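Grippers, finger pads and a very long afternoon

August 2020

So I promised a few of you in the comments that I'd write up how I look after the hand-held grippers, and then I went quiet for ages. Sorry! Things got busy, and the grippers got dirty, and those two facts are related.

Quick catch-up for anyone new. I do the setup and upkeep on a pair of handheld grippers at Grunham. One goes in each hand, you do an everyday job with them (pick up this, slide that), and the arms learn from the recordings later. Lately the job has been food on a plate, mostly strawberries. I love strawberries. I love them a bit less than I did in March.

Before anybody picks anything up, I go over the finger pads. They're black and rubbery with a ribbed inside, and the ribs are where everything ends up. Juice, lint, crumbs, tiny seeds you can't see until you hold the thing up to a light. I use a soft toothbrush and warm water with one drop of dish soap, and then I let them air dry. I used alcohol wipes for a while and I think that's what made my first set go shiny. Shiny pads are bad news, they skate right off a plate rim.

Then I squeeze the fingers shut slowly and watch whether they meet. If one side gets there early, the linkage has a loose screw, and on mine it's nearly always the inner one. A dab of the blue threadlocker, snug it up, wait. I did skip the waiting once and had to do the whole thing over.

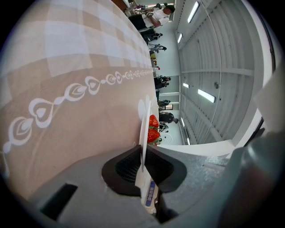
The plate rim is my favorite test, by the way. Strawberries are soft and forgiving, so a slightly crooked pad will still hang on to one. A thin hard edge won't let you get away with anything. If I can take the rim, tilt the plate a little and put it back without it creeping in the pad, the gripper goes on the "good" hook. If it creeps, back to the bench it goes, and I swap the pad for a fresh one from the Tultero pack. I go through them faster than I'd like.

Next up, markers! Each gripper carries a white cube with black square patterns on it, and those have to stay clean, flat and put. I wipe them with a dry microfiber cloth (never wet, I've lifted a corner that way) and give the cube a gentle wiggle. Any play at all and the tracking gets jumpy. My old notes had me checking this every 270 runs. I cut that to every 80 after a whole stretch of recordings came back with the left hand drifting sideways like it was on a boat. One mounting screw, a quarter turn loose. I was so mad at that screw.

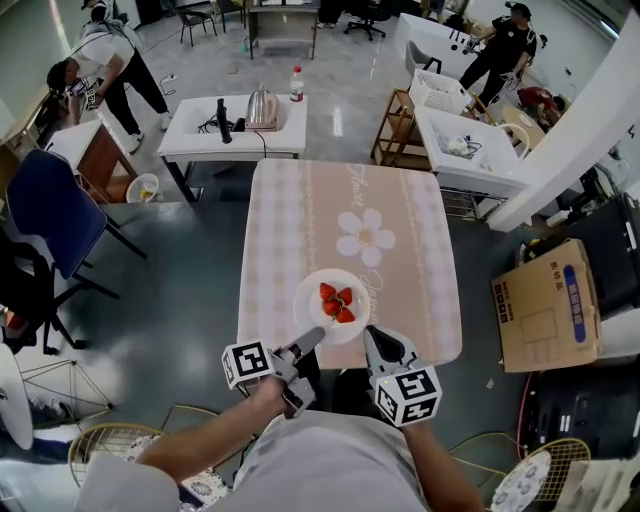 I also write everything down now, in a spiral notebook that has gotten pretty disgusting. Gripper, pad change, which screw, how the close felt. I tried keeping it in a spreadsheet and never once opened it with sticky hands, so paper won. Flipping back through it is how I worked out that the right one eats pads quicker than the left. I squeeze harder with my right! Kind of obvious once I saw it in ink.

My full routine takes me 33 minutes for the pair if nothing's wrong. Most of that is drying time, so I sort out charging and tidy up cables in between.

Stuff I still haven't solved: the fingers on the right one click when they open all the way. It's a small click and it doesn't seem to hurt anything, but it's there. I've had the shell off 3 times and found nothing except a bit of fluff. The old Karpenko pair never did that, though they were so heavy that my wrists complained for days, so I'm not going back.

If you've chased down a click like that, please leave me a comment. I'm putting in a parts order with Flivstead soon and would love to know whether to add bushings or just get more pads.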